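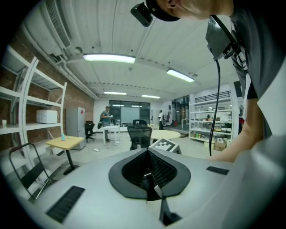

작업 중인 사람. 검은 모자를 쓰고 몸을 숙이고 있다.

동네 수선 모임 Flisten, 3월부터 목요일 저녁에도 문을 연다

글 Dilani Begum

고장 난 물건을 주민들이 함께 고치는 모임 Flisten이 3월부터 여는 시간을 늘린다. 지금까지는 토요일 오전에만 모였지만, 앞으로는 목요일 저녁 7시에도 Prakmont 회관 1층에서 모임이 열린다. 토요일에 일을 하는 주민들이 오래전부터 부탁한 일이라고 한다.

Flisten은 5년 전에 시작되었다. 처음에는 Yap 거리에 있는 빵집의 뒷방을 빌려서 썼고, 탁자가 두 개밖에 없었다. 우산, 선풍기, 라디오 같은 것을 가지고 오는 사람이 많았다. 빵집이 이사한 다음에 모임은 Prakmont 회관으로 옮겼고, 지금은 옷과 가방을 고치는 자리가 따로 있다. 자전거는 날씨가 좋은 날에 마당에서 고친다.

모임의 기록에 따르면 지금까지 접수한 물건은 모두 3,231점이다. 가장 많은 것은 작은 전기 제품이고, 그다음은 옷이다. 고치지 못한 물건도 기록에 남긴다. 어떤 부품이 없어서 못 고쳤는지, 뚜껑이 접착제로 붙어 있어서 열 수 없었는지 적어 둔다. 기록은 공책에 손으로 쓰다가 작년 가을부터 컴퓨터로 옮기고 있는데, 첫해의 공책 한 권은 글씨가 번져서 읽기가 어렵다고 한다.

모임을 맡고 있는 Diệp Đào 씨는 전화 통화에서 시간을 늘리는 일이 쉽지 않았다고 말했다.

"목요일에 올 수 있는 사람을 찾는 데 겨울이 다 지나갔습니다. 전기 제품을 볼 수 있는 사람이 적어도 두 명은 있어야 합니다. 한 명이면 줄이 너무 길어지고, 그 사람이 아프면 문을 닫아야 하니까요. 지금은 세 명이 돌아가면서 오기로 했습니다."

현재 수선을 하는 사람은 31명이다. 그중에는 전에 시계 가게를 하던 사람도 있고, 학교에서 기술을 배우는 학생도 있다. 처음 오는 사람은 한 달 동안 경험이 많은 사람의 옆자리에 앉아서 일을 배운다. 기자도 지난겨울에 다리미를 가지고 가서 학생 옆에 앉아 보았다. 전선을 바꾸는 데 40분쯤 걸렸고, 나사 하나를 바닥에 떨어뜨려서 같이 찾았다. 다리미는 지금도 잘 쓰고 있다.

목요일 모임의 방식은 토요일과 조금 다르다. 토요일에는 예약을 하지 않고 온 순서대로 번호표를 받는다. 목요일은 시간이 두 시간뿐이어서 예약을 먼저 받는다. 예약은 회관 입구의 종이에 이름을 쓰거나 회관에 전화해서 할 수 있다. 한 사람이 물건을 한 개만 가지고 올 수 있고, 예약한 사람이 15분 안에 오지 않으면 다음 사람에게 차례가 넘어간다. 옷 수선은 당분간 토요일에만 한다. 재봉틀을 두는 방이 목요일 저녁에는 합창단 연습실로 쓰이기 때문이다.

비용은 전과 같다. 수선하는 사람에게 돈을 주지 않으며, 부품이 필요하면 부품값만 낸다. 입구에 모금 상자가 있지만 넣지 않아도 된다. 모금한 돈은 납땜 도구와 실, 차와 과자를 사는 데 쓴다. 작년에는 이 돈으로 오래된 확대경 등을 새것으로 바꾸었다.

부품을 구하는 일은 점점 어려워지고 있다. Đào 씨는 10년이 넘은 제품은 부품이 있는데 오히려 새 제품의 부품이 없는 경우가 자주 있다고 설명했다. 그래서 모임에서는 버리는 제품에서 쓸 수 있는 부품을 떼어 상자에 모은다. 손잡이, 스위치, 작은 바퀴, 고무 발 같은 것들이다. 지난달부터는 근처의 철물점 Brenura가 남은 나사와 못을 모아서 회관으로 보내고 있다. 크기가 섞여 있어서 나누는 일에 시간이 걸리지만, Đào 씨는 "아이들이 이 일을 제일 좋아합니다"라고 말했다.

받지 않는 물건도 있다. 전자레인지와 가스를 쓰는 제품은 위험하기 때문에 접수하지 않는다. 혼자 들 수 없는 큰 가전도 받지 않는다. 휴대전화는 화면이 깨진 것만 상담해 주고, 화면은 주인이 직접 사 와야 한다. 배터리가 부풀어 있는 제품은 회관 안으로 가지고 들어오지 말고 먼저 전화로 문의해야 한다.

주민들의 반응은 대체로 좋다. 병원에서 토요일마다 근무한다는 한 주민은 고장 난 재봉틀을 1년 동안 옷장에 두었다고 했다. 목요일에는 재봉틀을 쓰는 옷 수선은 없지만 재봉틀 자체를 고치는 것은 전기 제품 자리에서 할 수 있다. 그는 이 차이를 몰라서 두 번 전화했다고 한다. 회관 근처에 사는 다른 주민은 저녁에 차가 많아질까 걱정했다. 회관 앞에는 차를 세울 곳이 5대분밖에 없다. 모임에서는 무거운 물건이 아니면 걸어서 오거나 버스를 타 달라고 부탁하고 있다. 정류장은 회관에서 걸어서 3분 거리이며, 마지막 버스는 밤 10시가 지나서 있다.

목요일 모임은 우선 여름까지 계속한다. 그 뒤에는 예약한 사람의 수와 수선하는 사람들의 사정을 보고 다시 정할 예정이다. Đào 씨는 가을에도 계속하고 싶지만 약속은 할 수 없다고 했다. 전기 제품을 고칠 수 있는 사람이 한두 명 더 오면 결정이 쉬워질 것이라고 한다.

4월에는 수선을 배우고 싶은 사람을 위한 수업도 한 번 열린다. 내용은 플러그와 전선을 안전하게 바꾸는 방법, 단추와 지퍼를 다는 방법이다. 도구는 모임에서 준비하고, 연습할 옷은 각자 가지고 와야 한다. 열네 살보다 어린 사람은 어른과 같이 와야 한다. 날짜는 아직 정하지 않았으며 회관 게시판에 알린다고 한다.

목요일 모임 안내
장소: Prakmont 회관 1층, 안쪽 문으로 들어간다
시간: 저녁 7시부터 9시까지, 접수는 8시 반까지
예약: 회관 입구의 종이 또는 전화
가지고 올 것: 고장 난 물건 한 개, 있으면 설명서와 충전기
토요일 모임은 전과 같이 오전 10시에 시작한다

관련 기사
Yap 거리 도서 반납함, 우체국 옆으로 옮긴다
Prakmont 회관 합창단, 봄에 새 단원을 받는다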